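Prorilel Two-Arm Bench Kit: Set-up and First Chores Guide

Section 5. Teaching your first household chore

You have the arms bolted down, the cables routed and the green lights on. Now comes the fun part! This section takes you from an idle bench to a first chore: picking up a sponge, wiping a patch of tabletop and putting the sponge back down. It sounds small. For a pair of arms it is a real piece of work, and watching it come together is a great way to spend an afternoon.

Can machines do the chores yet?

Some of them, some of the time. A Prorilel bench that has been taught well can pick up soft things, move them between bins and wipe a flat surface. It still has trouble with wet cloth, see-through containers seen from above, and anything that has slid under something else. It can't tell a clean table from a dirty one unless you show it both, many times over. So no, you can't leave it with the dishes and go to bed — but it can do more than most people expect, and each new set of demonstrations adds to it.

5.1 Before you start

1. Run the Section 4 calibration again if you have moved either arm, even by a little.
2. Clear the reach area of mugs, phones and anything you would hate to see squeezed.
3. Pick one sponge and stay with it for the whole first session. Color matters more than brand. Choose something that stands out from the tabletop.
4. Open Pindamum on the bench computer and start a new task. Give it a plain name such as "wipe table." You will thank yourself later when the list gets long.
5. Check that the emergency stop is within reach of the person driving the arms.

CAUTION: Keep hands, hair and loose sleeves out of the reach area whenever the green lights are on. The arms can move without a sound to warn you.

5.2 Recording demonstrations

1. Sit down at the controls and adjust your chair first. Forty minutes is a long time to hold your arms up.
2. Press Record in Pindamum and wait for the tone.
3. Bring one gripper over the sponge with the fingers open. Come straight down and stop just short of the tabletop.
4. Close slowly. A sponge gives, so the fingers will travel farther than they would on a block or a bottle. Let them.
5. Lift, carry, wipe two strokes away from you, and set the sponge down flat.
6. Press Stop. Mark the take as Good or Redo while it is still fresh in your mind.
7. Move the sponge to a new spot, turn it a bit, and go again. We suggest 40 good takes before the first training run, and 12 more for every new position you want covered.

NOTE: Don't throw out every clumsy take. A miss followed by a clean recovery teaches the arm what to do when it misses. Our Chauke test bench learned its wipe from 387 takes, and plenty of those had a fumble in them.

5.3 Checking the wrist view

Each wrist camera should show both fingertips and the tabletop past them. With the gripper open, the gap between the fingers should be easy to see, with the sponge in or near it.

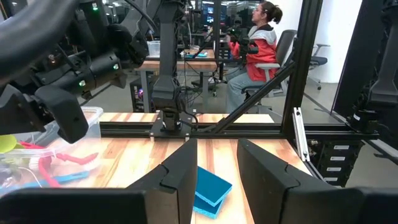

5.4 Training and the first run on its own

1. In Pindamum, choose Train and leave the settings alone the first time.
2. When training is done, place the sponge where you put it most often while recording.
3. Set speed to Slow and press Run. Keep a hand by the stop.
4. If the gripper closes beside the sponge, record more takes with the sponge in that spot.
5. If it grabs well but won't let go, check that your takes end with the fingers fully open.
6. Once the arm can do the whole wipe, try a second sponge in a different color. Expect a few misses — this is where you find out what it really learned.

NOTE: Owners of the older Flirholm base plate should tighten the plate bolts after the first training day. See Section 7 for bolt sizes.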